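3.2 Protective cases and the resale condition of handsets

Figure 1. Two phone cases, one lavender-blue and one white and semi-translucent, with a black smartphone to their right. 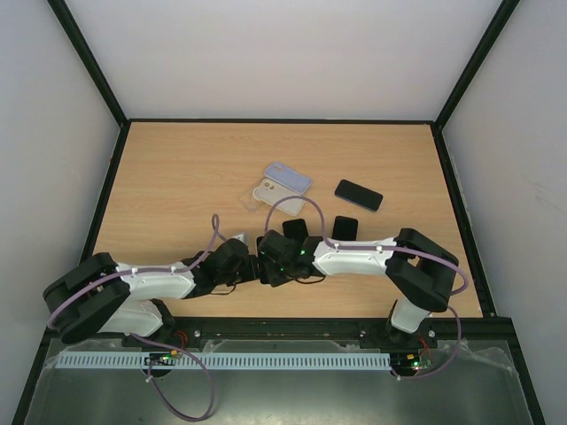

The resale value of a used handset depends mainly on three things a buyer can check at the counter: the state of the screen, the state of the back and edges, and the age of the battery. The first two are affected by whether the phone was kept in a case, and for how long. Earlier work on the second-hand trade has treated case use as a yes or no question put to the seller. We found this too coarse. Cases differ in how much of the phone they cover and in how much of it they leave on view. Of the two cases in Figure 1, the white one is semi-translucent and the lavender-blue one lies partly over it; both have a cutout for the camera at the upper left. A cutout of this kind leaves the lens area open, and the lens area was graded separately in our survey for that reason.

The survey was carried out at the Heiskanen trade-in counters in June. Each seller who agreed to take part filled in a short form before the handset was graded, so that the answers could not be influenced by the price offered. The form asked how long the seller had owned the phone, whether it had been bought new, how many cases had been used on it, and whether it had ever been used without one for a month or more. A total of 1734 forms were collected. Of these, 242 were set aside, either because the age of the phone could not be confirmed or because the back had been replaced by a repair shop. The remaining 1492 forms make up the sample used in the rest of this section.

Grading followed the Jondel scale, which gives separate marks for screen, back, edges and lens area. We did not use the combined mark. It gives the screen twice the weight of any other part, and a phone with a badly worn back can still receive a good overall mark if the glass at the front is sound. All grading was done under the same lamp by staff who had not seen the form. A second grader repeated the work on 200 handsets, drawn at random from the sample. Where the two graders disagreed on any part, the lower mark was kept.

Edge wear was the part most closely linked to case use. Handsets that had been in a case for the whole period of ownership had fewer chips at the corners than those used without one, and the difference held when phones were grouped by age. The result for the back was weaker. Many backs from phones kept in soft cases showed fine, even scratching, which we put down to grit held between the case and the phone. Koskela, in her study of returned handsets at Sindero, described the same pattern and noted that it was most common where the case had never been taken off for cleaning. Our form did not ask about cleaning, and we cannot test her explanation directly.

The lens area showed no clear link with case use in either direction. This may be a matter of case depth. A raised rim around the cutout keeps the lens off a flat surface, whereas a thin case may not, and sellers could rarely say which kind they had owned. Vundano, the largest supplier of cases to the counters in our survey, sells both kinds under similar names. Case depth was therefore left out of the model in Section 4, and the lens marks are reported there without adjustment.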